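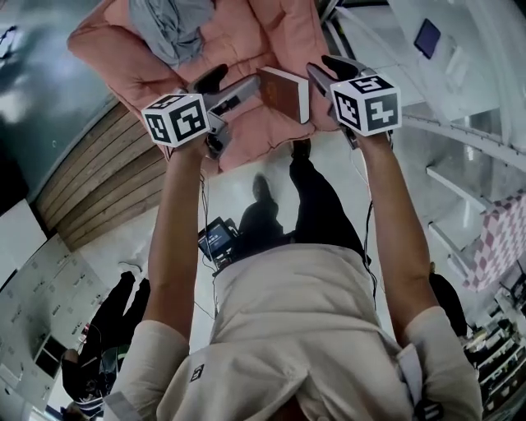
Why do books have covers?

Covers protect the pages inside a book from knocks, dust and light, and they hold the pages together in the right order. They also tell the reader what the book is called and who wrote it.

This page has been prepared by the learning department of the Kerslake Library for readers aged 8 to 11. It explains how a book is put together, how covers came to be decorated, and how old books are looked after. Words that may be new are explained at the end of the page.

Before there were books with pages

People were writing long before anybody made a book with pages that turn. In ancient Egypt, scribes wrote on sheets made from papyrus, a tall plant that grows in wet ground beside rivers. The sheets were joined side by side to make a long strip, and the strip was rolled up. A rolled strip of writing is called a scroll.

A scroll is light and easy to carry. It is less easy to use if the reader wants to look something up. To reach the last part of a scroll, the reader has to unroll all the parts that come before it, and afterwards it must be rolled back again for the next person.

The Romans also wrote on wooden tablets coated with wax. Two or more tablets could be tied together along one side, so that they opened and closed. In time, people began to do the same with sheets of papyrus and of parchment. They folded the sheets, sewed them through the fold and put a cover round the outside. A book of this kind is called a codex. The books in your classroom are codices too, even though they are made by machine and printed on paper.

The parts of a book

Most people can name the cover and the pages. A bookbinder uses many more words than that. Some of them are borrowed from the human body.

The spine is the narrow part that faces outwards when the book is on a shelf. The pages are fastened together behind it.

The boards are the two stiff pieces at the front and the back. They are called boards because they were once made of real wood. Most boards today are made of thick card.

The joint, or hinge, is the place where each board meets the spine. It bends every time the book is opened, so it is often the first part to wear out.

The head is the top of the book and the tail is the bottom. The edge opposite the spine, where the pages open, is called the fore-edge.

The endpapers are the sheets just inside the covers. One half of each endpaper is glued to the board and the other half is left free. Endpapers may be plain, or they may be printed with a pattern, a picture or a map.

The headband is a small strip of coloured thread at the top of the spine. You may have to look closely to find it. On very old books it was sewn by hand and helped to make the binding strong. On modern books it is usually a piece of ready-made ribbon which has been glued in place.

How a book is sewn

The pages of a sewn book are not single sheets. They start as larger sheets which are printed on both sides and then folded. Once a sheet has been folded, its pages are in the right order, although they looked thoroughly muddled when the sheet lay flat. Some pages would even have been upside down.

Each folded group of pages is called a section. The binder makes holes along the fold of every section and passes a needle and thread through them. When one section has been sewn, the next is placed on top and joined to it. This continues until the last section is in position. Sewing a thick book by hand is slow work and the thread must be kept at the same tightness throughout.

After sewing, glue is brushed along the spine. The binder may then tap the spine gently with a hammer to give it a curved shape. A curved spine helps a heavy book to keep its shape.

Many paperback books are not sewn at all. The folds are cut away and the loose edges are held in a strip of strong glue. This is quicker and cheaper. If the glue becomes old and brittle, however, pages may begin to drop out.

What covers are made from

Leather was used for book covers for many hundreds of years. It is strong and bends well. Calf, goat and pig skin were all used, and each has its own surface. Goatskin has a fine, pebbly pattern, while calfskin is very smooth.

Leather was also costly. Until about two hundred years ago, many books were sold with plain, temporary covers, and the owner then paid a binder to make a better one. For this reason two copies of the same old book may look entirely different from each other.

In the 1820s, publishers in Britain began to use cloth. The cloth was treated with starch so that glue would not soak through it. Cloth covers cost less, and they could be made in large numbers, all alike. More families were able to buy books as a result.

How gold is put on a cover

Gold can be beaten until it is far thinner than a sheet of paper. Gold in this form is called gold leaf. It is so light that a breath can blow it away, and people who work with it keep their windows closed.

To decorate a leather cover by hand, the binder first presses the pattern into the leather with a warm metal tool. A thin coat of glair, which is made from egg white, is brushed into the pattern and left to dry. The gold leaf is laid on top. The tool is then heated and pressed down again in exactly the same place. The heat makes the gold stick where the tool has touched it, and the rest is wiped away. The small scraps are saved and used again.

Each tool makes one shape. It may be a leaf, a star, a dot or a short curved line. By using the same few tools many times, a binder can build up a large design of curls and flowers. Curling designs of this sort are known as scrollwork. They are often placed in the corners of a cover, where they lead the eye round towards the middle.

In the nineteenth century, machines were introduced which could press a whole design on to a cover in one go. This is called blocking. Most of the shiny lettering on books sold today is blocked with coloured foil, and there is usually no real gold in it. Publishers still choose a brown cover with gold curls and gold lettering when they want a well-known story to look old and grand. The same style is used on gift boxes made to look like books.
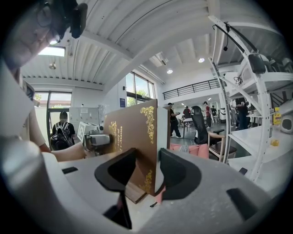 How old books are looked after

Paper, leather and cloth all change with age. Strong sunlight fades colours and turns some kinds of paper yellow. Damp air allows mould to grow. Very dry air can make leather crack. Certain insects will eat paper, glue and thread, and the young of some beetles are called bookworms because they chew small round tunnels through the pages.

The Kerslake Library has kept its oldest books in a separate store since 2007. The store is known as the Grotis Room. It has no windows, and the air is kept cool and steady throughout the year. The room holds 103 books, and the largest of them needs 2 members of staff to lift it.

A person who repairs old books is called a conservator. Conservators try to change a book as little as they can. A torn page may be mended with very thin Japanese paper and a paste made from wheat starch. This paste can be softened with a little water, so the repair can be taken out later if a better method is found. Sticky tape is never used. Its glue turns brown and leaves a stain that is very difficult to remove.

Some books are too weak to be mended. They are kept in boxes made to fit them exactly, and readers are shown photographs of the pages.

Looking after your own books

Wash and dry your hands before you read. Clean hands are better than gloves for most books, as it is difficult to feel the edge of a page through cloth.

Use a bookmark made of thin card or ribbon. Folding down the corner of a page weakens the paper, and in time the corner may break off.

Take a book from the shelf by holding both sides of the spine. Pulling at the top of the spine can tear it. If the books are packed too tightly, push back the ones on either side first.

Stand books upright. Very large books should be laid flat.

Keep books away from radiators, sunny window sills and the bath.

If a page comes loose, keep it inside the book and show it to an adult or a librarian.

Make a small sewn book

You will need 9 sheets of plain paper, one sheet of thin card of the same size, a large needle, strong thread and an adult to help you.

Fold each sheet of paper in half, and fold the card in the same way. Place the sheets one inside another, with the card on the outside. Open the bundle at the middle. Ask the adult to make three holes along the fold, one in the centre and one towards each end.

Pass the needle through the centre hole from the inside, leaving a tail of thread behind. Bring it back in through the top hole. Take it down the inside of the fold and out through the bottom hole, then in again through the centre. Make sure that the two ends of thread lie on either side of the long stitch. Tie them over it in a firm knot and trim them.

The inner pages will stick out slightly further than the outer ones. Binders call this creep, and they trim the fore-edge with a sharp blade to make it level. Please leave yours untrimmed, or ask the adult to cut it.

Words used on this page

Blocking: pressing a whole design on to a cover with a machine.

Codex: a book with pages that turn. More than one are called codices.

Conservator: a person who cares for old objects and repairs them.

Glair: a liquid made from egg white, used to make gold leaf stick.

Parchment: animal skin that has been cleaned, stretched and dried so that it can be written on.

Section: a group of folded pages sewn through the fold.

School visits to the Kerslake Library

Classes may visit the bindery by arrangement. The next open morning for schools is on Wed 24 April, and further visits will be held in May. Teachers should write to the learning department and state the age of the class and the number of adults attending. Packed lunches may be eaten in the Pumik Hall on the ground floor.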